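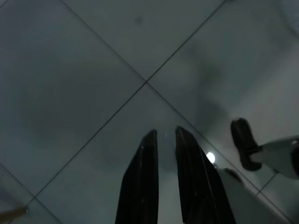 I finally got myself over to the Godoy Street workshop on Tuesday, after promising Fidel Toledo since about forever that I'd come and see what he's been up to. It's a shared space, 18 members at the moment, and you go in through a side door next to a tire place. I walked past it twice.

Fidel is building a pair of arms on a rolling base. He calls it Zureck, after a landlord he once had (long story, and he told me all of it). The idea is that it'll pick small stuff up off the floor – screws, bits of wire, pen caps, whatever people drop – and put it in a bin. I asked why he didn't start with a nice clean bench like a normal person and he said the bench isn't where his knees hurt. Fair enough!

The floor in there is big gray tiles with dark grout, and it has just enough shine to make trouble. There's a camera down by the gripper, so the view on his laptop is basically two glossy black fingers pointing at the tiles with the other arm leaning in from the right. I loved it. You get a bright white spot off the floor right beside one of the fingers, and soft shadows all over the place from the hardware. Between the fingertips there was a teeny blue speck, and I'd never have noticed it standing up. Fidel says the first version of his software thought every shiny spot was a washer and went after it with real determination.

Catarina Cardoso does the electronics side. She's the one who got the two arms sharing a power supply without tripping each other out, and she showed me the wiring, which is tidier than anything in my house. She's been keeping a notebook of pickup attempts since June and was up to 187 when I visited. I asked how many had worked and she closed the notebook. Then she opened it again and said the fingers are the weak part right now. They taper down to rounded tips, and she'd like something flatter at the end for things that lie right against the tile. She wants to try thin rubber pads next. Fidel wants to reshape the whole finger. They've been having this argument for a while, I think, and they both seem to enjoy it.

Money came up, as it does. He's roughly $2280 into it, not counting the base, which was a swap for an old band saw. I did the math on my own half-finished projects on the way home and felt a lot better about his.

I got to drive it for a bit too. You hold a little controller and nudge the arm down, and the lag is small but it's there, so I kept overshooting and pulling back up like I'd touched a stove. Catarina told me to watch the grout lines to judge how far over I was drifting, and that helped a ton. Depth is another matter. I still have no idea how high off the floor I was for most of it.

They're open to visitors Tuesday evenings from 6:30. Parking is easier behind the building, and bring a sweater if you're going to stay to the end like I did. I'm going back once the pads are on.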